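Teaching by the handful

Folding laundry has long been awkward ground for automation. A rigid part has one shape and a pose that can be written down in six numbers. A jacket has neither, and a program that folds one well from a flat start may fail on the same jacket bunched at the collar.

The method used by Mumeo, a small firm based in Wedden, is to leave the robot out of the first stage altogether. A person holds the gripper and does the job with it, at home, among whatever bedding and clothes are on the bed. Position, jaw opening and video are logged together, and the robot arm is trained on the record afterwards.
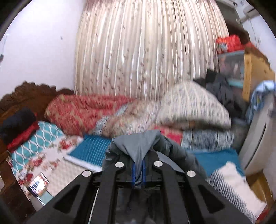
Skaria replied that remote control still has its place: an operator driving the real arm cannot record a movement the arm is unable to make, and with a hand-held tool that check comes late, when much of the recording is already paid for.

The point is a fair one. In Mumeo's last set of 2,000 recordings, 142 were rejected because the wrist had turned further than the arm's joints allow. Against that, a hand-held session needs no arm on site, and the set was gathered in 33 homes. The same coverage by remote control would have meant moving an arm, a controller and a safety mat each time.

Speed matters too. People driving an arm remotely tend to slow down near cloth - the sense of touch is mostly lost - and the pauses end up in the training data. With the tool in the hand, some of the pull of the fabric comes back through the grip.

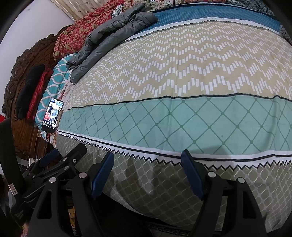

The hand-held gripper over a bed, jaws apart. Photograph: Þrastardóttir

Mumeo now replays each recording against a model of the arm before the session ends, a check that takes 5 minutes. Rejected movements are repeated on the spot.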